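The Table by the Gray-Blue Wall

Posted May 9, 2021

I have been meaning to write about the table for months, and every time I sat down to do it I was sitting at the table, which was covered in stuff, so I would start moving the stuff around and then it was dinner time. This week I finally cleared most of it, so here we go!

Some background for anyone who is new. When I moved to Pralstead I had one folding chair, a mattress and a great many boxes, and no table at all. I ate over the sink for longer than I would like to admit. Then the secondhand place on the corner (Rätsep, the one with the bell on the door that doesn't ring so much as clunk) had a wooden table in the window, light brown, with this lovely grain in it, and I went in three separate times to look at it before I bought it. The third time they let me have it cheaper, I think mostly so I would stop coming in and stroking it.

It has been in the same spot ever since, shoved up against the wall. The wall was a kind of tired cream then. I painted it gray-blue last year over one very long weekend, with a color I picked off a card in bad light, and I loved it right away and still do. It makes the wood look warmer. In the evening it goes almost slate and in the morning it's nearly plain blue, and I have spent more time than is reasonable drinking coffee and looking at it.

So anyway, the table. It does everything. I eat there, I pay bills there, I cut out fabric there (badly), I wrap presents there, I once repotted an entire shelf of plants there and was picking dirt out of the corners until fall. And because it does everything, it had turned into the place where everything lives. You know how it goes. You put one envelope down. The envelope looks lonely. By the end of the week you're eating off your lap on the couch like you never bought a table in the first place.

Last Sunday I decided that was enough. I made a big pot of coffee, put on a record, and gave myself until lunch.

First off went the mail. I had 7 unopened envelopes from the same phone company, all saying the same thing, and one birthday card I should have answered in the winter (sorry, sorry, I'm writing back, it's on the list). Next the jar of pens. I tested every single one on the back of an envelope and threw out the dead ones, and it was one of the most satisfying things I have done all year. If you do nothing else this weekend, go test your pens.

Then came the puzzle. Oh, the puzzle. A 2,000 piece one of a harbor, made by Hesta, that I started in the first flush of being stuck at home and gave up on somewhere in the sky. I had been eating around the edge of it. I'd fold back the placemat, set my bowl down next to the boats, and tell myself I would get to the clouds on the weekend. Well, I did not get to the clouds. I took a photo of the finished part for my own records, broke it up, put it back in the box and taped the lid shut. It's going to somebody with more patience for sky.

Under the puzzle I found a library card, a button from my good coat, and a perfectly nice butter knife I had been missing so long I'd bought another one.

Once I could see the wood again I gave it a real wash. Warm water with a tiny squirt of dish soap, a soft cloth wrung out until it's barely damp, always going along with the grain, and a dry cloth right behind it. I used to spray it with whatever was under the sink and I'm pretty sure that's how it got so dull. The table looked a shade brighter when I was done, I swear.

It did not take care of the dark mark, though.
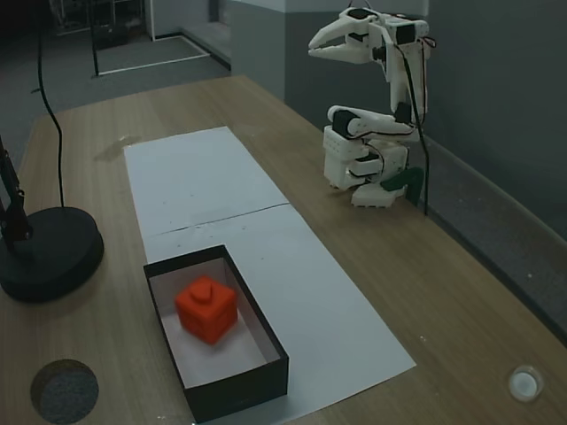
I have tried so many things on that mark, you guys. It looks like a water stain, and I have my suspicions about a certain plant pot with no saucer, but I can't prove anything and the plant isn't talking. Mayonnaise was the first thing I tried, left on overnight under a paper towel, because my grandmother's generation all seem to swear by it. In the morning I had a table that smelled like a sandwich and a mark that looked exactly the same. Then I did the iron trick, with a cotton dish towel and the iron on low, pressing for a few seconds and lifting to check. That one does work on the cloudy white kind of ring. I know because there used to be a white ring near the other end and it's gone! But the dark ones go deeper down into the wood, or so I've read, and no amount of ironing was going to reach it.

After that I tried a paste of baking soda and water, rubbed in very gently with a fingertip. Nothing much. Maybe a little lighter? I looked at it from so many different angles that I lost all ability to judge.

What's left is sanding, and I go back and forth on it. Everything I read says you can't really just sand the one patch, you'll end up with a pale dip that looks worse than the stain did, so you have to do the whole top and then oil or seal the lot again. I did go as far as buying the oil. It's from Disis, a small tin, it cost me 20 dollars and it smells wonderful, sort of like oranges in a shed. It is sitting on the windowsill waiting for me to be brave.

And you know, part of me doesn't want to. It's a table that gets used. If I had it all perfect and glowing I'd be following everybody around with a coaster, and I don't want to be that person. I grew up with a dining table we weren't allowed to touch without a pad and a cloth and another cloth, and I couldn't tell you to this day what color the wood was.

In the meantime I've gotten much better about covering it up when I'm doing something messy. Paper is great for this. I've tried the plastic kind of tablecloth and I can't stand it, it sticks to my arms and it never lies flat after it's been folded. Plain white paper does the job. A single sheet is never long enough, so I lap one over another down the middle and leave it there until it gets too grubby to look at. It does pick up every smudge, and it creases if you so much as look at it, but then you ball it up and lay down some more and the wood underneath is fine. A paper runner, basically, if you want to sound fancy.

The other thing that has helped is boxes. I always believed I needed more drawers, and I spent ages looking at little chests of drawers online, and what I really needed was a few shallow open boxes that I can pick up and carry off when it's time to eat. No lids! I can't stress this enough. If a box has a lid I will put things on the lid, and then I can't get into the box, and then I have two piles. With an open one I can see what's in there and I'm a bit ashamed when it fills up, so I empty it. Dark outside and white inside is my favorite, because you can spot a pin or a tiny screw in the bottom right away.

I have a rule now too, and it has lasted the whole week so far, so let me brag about it. Before I go to bed the table gets cleared down to whatever I'm in the middle of. One project can stay out, and only one. Everything else goes back to its own home, even if its home is a heap on the closet floor for now (the closet is a different post). It takes me 7 minutes. I timed it, since I was sure it was going to be more like half an hour and I wanted to be able to complain.

Breakfast is so much nicer! I had toast and a soft egg this morning with the whole near end to myself, elbows out, newspaper spread flat. I even got out the cloth napkins, which have been in a bag since the move, and they need ironing, but so what.

Still to do in May: find a second chair that isn't the folding one, figure out a lamp for that side of the room, and decide about the sanding. I keep changing my mind on the lamp. A clip-on would be handy but I don't love how they look, and anything with a big base is going to eat up the space I just won back. A wall lamp means drilling into my nice gray-blue wall, and I'm not ready for that kind of commitment. If you've got one you like, tell me in the comments, and tell me how long the cord is, they never say how long the cord is.

And if anyone has had luck getting a dark stain out of a wooden table without sanding the entire thing, please write to me. I'll try pretty much anything except the mayonnaise.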